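Home | Forums | Kits and Hardware | Reviews | Log in

Condori hand-held gripper kit, anyone bought one?

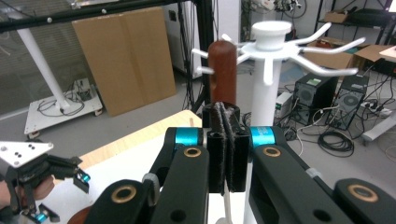
Re: Condori hand-held gripper kit, anyone bought one?

marlow_k wrote:
I have had mine since October. It held dark wooden cylinders fine, and the felt on the finger pads doesn't mark a smooth finish. Kit was 800 dollars with shipping. Assembly took me one evening. The manual skips the step where you set the bushings in the links, so do those before you put the arms on.

tin_shed wrote:
800 is too much for two fingers and a linkage. The Sarau kit does the same job for less and you can get spare pads anywhere.

marlow_k wrote:
I had the Sarau first. The pads didn't stay parallel when you squeezed on something round. The Condori pads do. That was worth the difference to me.

Bujar Softić wrote:
We run both at Satham. I agree on the pads. I don't agree on the felt. It picks up dust and we changed ours after 2,000 grasps. Replacement felt from Condori is 30 dollars a set and took three weeks to come.

tin_shed wrote:
So 800 up front and then 30 every time it gets fuzzy. Rubber would last longer.

Bujar Softić wrote:
Rubber grabs too hard on varnished wood. We tried it and went back. For boxes and plastic parts I would use rubber.

pell2 wrote:
Does it get tiring to hold? I would be using it most of the day to record demos.

marlow_k wrote:
Yes, after an hour or so. I switch hands. I wouldn't buy it for full days without trying one first. Prirosham rents them for 70 a week if you want to test before you pay.

pell2 wrote:
Thanks. I will rent one and post how it goes with mugs and bottles.

tin_shed wrote:
Try the Sarau the same week if you can. I still think most people here would be fine with it.

Recent topics
Sarau spare pads, which size fits
Best felt glue for finger pads
Prirosham rental deposit question
Loose pivot on a used kit

This site uses cookies. By continuing to browse you accept our cookie policy.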